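Workshop | Makers | Long Reads

The pitch is hard to dislike. Old office computers pile up by the pallet, their processors are worth a little money, and a robot arm does not mind dull work. Zulkifli Pattinasarany has been chasing this idea since November at Zokstead, a shared workshop on Alden Street where members pay $44 a month for bench space and bad coffee. He calls the project Iloso.

I went in with doubts and came out with most of them.

The first is money. Pattinasarany says he has spent $646 on the build, a figure that leaves out the arm, which he bought used and would prefer not to price. A sorted tray of aging processors would have to sell very well to cover that. A screwdriver and a free afternoon do the same job, and he knows it.

"I could strip one of these while you're asking me the question," he said.

His answer is that the arm is supposed to learn the fiddly part: getting a chip in and out of a socket without bending anything. The computer goes on its side on the aluminum table, next to a printed plate that gives the small parts a fixed place to sit.

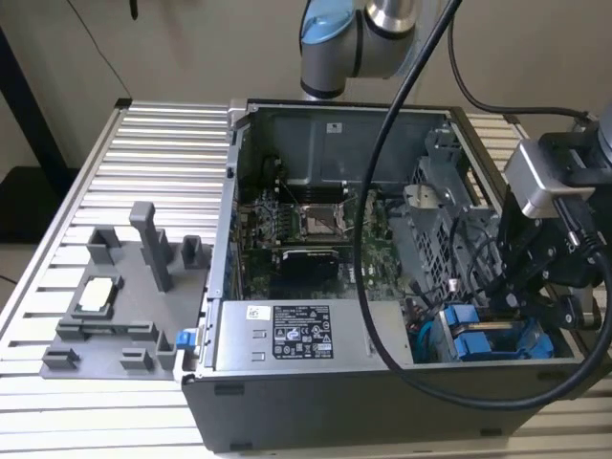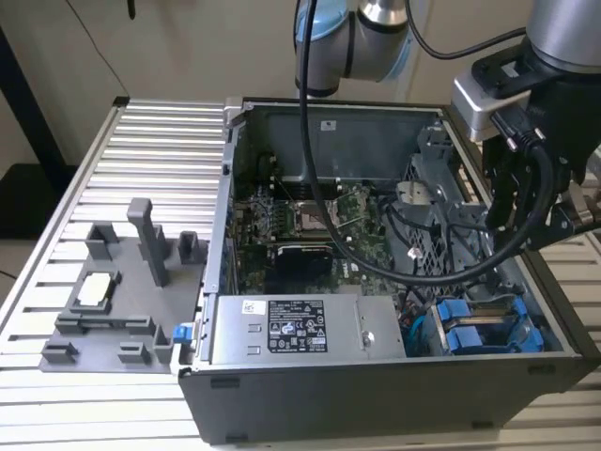
The plate is the cleverest thing in the project and the least talked about. Pattinasarany printed 13 versions before he had one he trusted. Every bit of certainty it adds, though, is certainty the robot did not supply. Move to a different case and you have different latches, different cables in the way and probably another round of printing. The pallets he hopes to work through hold many kinds of machine.

Then there is the score. By his own log, the arm has finished 44 of 78 tries at lifting a processor and setting it down in the right spot. He reads that as progress. I read it as a lot of processors I would not want to buy.

Goh, the small recycling outfit that gives him dead machines, has not asked for a robot. It has asked for the empty cases back, stacked by the loading door, before the end of the month.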